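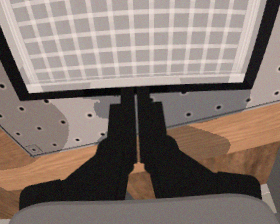

A Life in Bells: Jolene Bright on forty changes of rope and one very cold tower

Jolene Bright had the kettle on before I'd got my coat off, and by the time we sat down she was already halfway through a story about the tenor at Urnlow, which she first rang when she was so small she had to stand on three boxes. "My aunt said I'd either love it or be sick," she told me, "and I was a bit sick, but I went back the week after, so there you are."

She has been teaching learners at Gelstead since 2000, in a tower with 166 steps and (she is very firm about this) no heating whatsoever. October is when the new ones usually turn up, full of enthusiasm and wearing completely the wrong shoes.

I asked what she starts them on. "Backstroke, only backstroke, until they're thoroughly fed up with me. People want to get straight to the sally, the fluffy bit, because it looks like ringing. But if you can't feel the bell come up to the balance, you're just pulling on a rope and hoping."

One of her learners, Tsung-han Shih, popped in while we were talking, and was made to have cake. He moved to Gelstead for work and heard the bells from his kitchen. "I thought it was a recording," he said. "Then somebody made a mistake and I thought, oh, it's people!" He rang his first quarter peal this spring, and Jolene still beams when she mentions it.

Getting a band together is harder than it was. Oltent has six good bells and, on a practice night, perhaps four ringers, so she drives over to help out, around 30 minutes each way, with a flask.

Does she ever think of stopping? "My knees do," she said, and cut me another slice.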